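Menska Arts Center Opens Renovated Painting Room Ahead of Fall Term

The Menska Arts Center has reopened its second-floor painting room following a summer of repair work and a full review of its shared supplies. Classes in watercolor, ink and lettering will resume there in September, and open studio hours will return on Wednesday evenings.

The room had been closed to the public since the end of the spring term. During that period the center replaced the lighting, repaired two sinks and repainted the walls. The larger part of the effort, however, went into the materials that students share. Over many years the center had received donated brushes, pencils, inks and paper from members, local schools and closing businesses, and much of this stock had never been sorted.

Staff recorded 2,940 separate items during the review. Of these, 332 brushes were judged suitable for regular class use and have been returned to the room. Brushes with split handles or badly worn tips have been set aside for glue, texture work and children's sessions. Paper that had yellowed with age will be offered free of charge to members for practice.

Under the new arrangement, each seat will have its own small cup for brushes. In previous terms, brushes were kept together in large jars at the front of the room, and students left their seats several times during a lesson to exchange one for another. Instructors had reported that this caused delays and that fine brushes were often damaged when pushed into a crowded jar.

The new cups are small and cylindrical. They are intended for dry brushes only, and separate water containers will continue to be provided at the sinks. Students are asked to stand brushes in the cup with the handle down and the tip up, and to return the cup to its place at the end of the session.
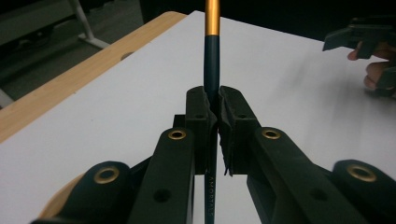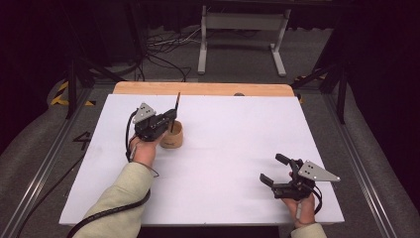 Class Sizes and Schedule

Enrollment in each class will be limited to 18 students, in keeping with the number of seats in the room. The center considered a higher limit but concluded that additional tables would narrow the aisles and make the sinks difficult to reach. A waiting list will be kept for each class, and places that become available during the first two weeks of the term will be offered in the order in which requests were received.

The fall program includes beginning and intermediate watercolor, brush lettering, ink drawing and a short course in color mixing. The color mixing course is new this year. It will meet for four sessions and is open to students with no earlier experience. Those who complete it may move directly into beginning watercolor without attending the introductory evening.

Open studio hours are available to any current member, whether or not the member is enrolled in a class. Members may use the shared brushes during these hours but should bring their own paint and paper. Work left to dry overnight must be labeled with the member's name and collected by noon on the following day.

Supplies and Support

The shelving in the supply closet was provided by Ovmont, a local storage firm, which also assisted with its installation. Rekico, a stationery store near the center, has agreed to offer enrolled students a reduced price on sketchbooks and watercolor pads through the end of the term. Proof of enrollment will be required at the register.

Standard class fees remain at $68 for the term and include use of the shared supplies. A reduced fee is available to students, retired residents and households with more than one person enrolled. Requests for the reduced fee should be made at the time of registration, as adjustments cannot be made after the first class has met.

The center will continue to accept donated materials, with some new conditions. Brushes should be clean and free of dried paint. Opened bottles of ink, solvents and oil paints cannot be accepted, and donors are asked to speak with the front desk before bringing more than one box. Items that do not meet these conditions will be returned to the donor where possible.

Access During the First Week

The main staircase will be in use as normal. The elevator on the Kamolrat Street side of the building is due for inspection during the first week of classes and may be unavailable for part of the morning. Students who need step-free access during that time should contact the front desk so that their class can be moved to the ground floor.

Visitors who wish to see the painting room before registering may do so during regular building hours. Food and drink are not permitted in the room, although a table for both is provided in the hallway outside. Coats and large bags should be left on the hooks by the door to keep the aisles clear.

Registration is open at the front desk and will close when classes are full. Printed copies of the fall program, including the list of materials that students should supply for each class, are available in the lobby.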